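Rikier packing bench: equipment planning gallery

Posted 8/21/26

We are pricing a small robot cell for the carton work at Rikier, to go in next May if the money is agreed. The pages we have already put up cover floor space and power. The gallery on this page is about the hand end of the job: what the fingers have to get hold of, and which parts of the budget depend on that.

The arm itself is the easy part to cost. Drotora and Zusine have both quoted and there is little between them. Fingers, pads and spares are harder - they wear, and the two firms list them in different ways.

At the bench

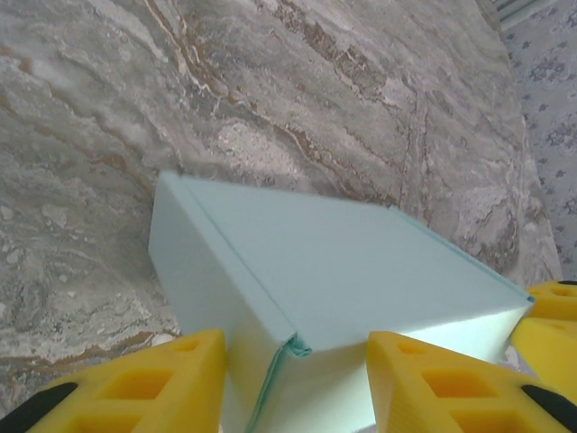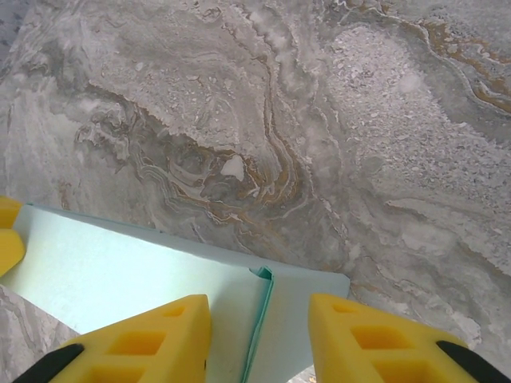 Yellow fingers with rectangular cutouts, and pale mint-blue folded stock on a marble-patterned surface. The fold with the darker teal edge is the part to look at in both.

What goes in the budget

Fingers. Allow for 3 sets per arm: one fitted, one on the shelf, one on order. Drotora sells them as pairs, Zusine only as a full set with the mounting plate.

Pads. Priced at 169 a pack, 4 packs for the first year. After that we go by the wear log.

Wrist camera. Included in the Zusine quote, an extra line in the Drotora one. Check the cable and bracket are on the same line before comparing totals.

Work surface. Not yet costed. Rezaei has asked for a plain matt top to be priced as an option alongside a patterned one, so that the camera set-up time can be compared.

Still to settle

Who pays for changes if the carton size alters mid-contract. Both quotes are silent on it - we have asked for it in writing before the order is raised.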